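Workplace automation checklist – hand-held gripper work, small containers
Last updated: 2020-01-08

Scope: manual clearing tasks now done with hand-held grippers at the Kälin site, ahead of the Momidetti sorting arm. Items are marked OK, ACTION or OPEN.

1. Jaws open freely, blue pads seated. OK.
2. Pivot screws present. OK. Torque not checked at this visit.
3. Work height. ACTION. Chair seats are in use as a work surface. Staff report bending more than they did when picking by hand.

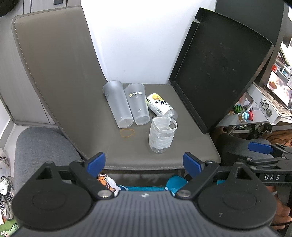

Arnesier, November

4. Floor beneath the work. ACTION. Cloth items under the chair to be removed before each session.
5. Stability of nearby items. ACTION. The black tray is propped at an angle with one corner on the seat. Lay flat or store elsewhere.
6. Container condition. OPEN. One clear cup is crumpled and taped. Staff want to know who decides when a cup is scrapped – formerly the picker did.
7. Session length. Limit is 26 minutes, then a change of hand. Two staff asked for 10-minute breaks between sessions. OPEN.
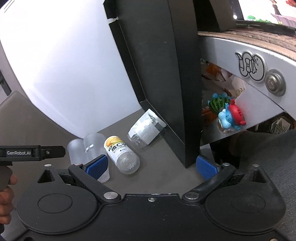

Gripper open over the vitamin bottle, frosted cups to the left.

8. Hand position. OK. Grip on the handle, fingers clear of the jaws.
9. Dust on housings. ACTION. Wipe down at end of shift, dry cloth only.
10. Job descriptions. OPEN. Picking grades do not mention gripper work. Vustano to supply revised wording, ref. 1155.

Recheck of items 3, 4 and 5 in 6 weeks.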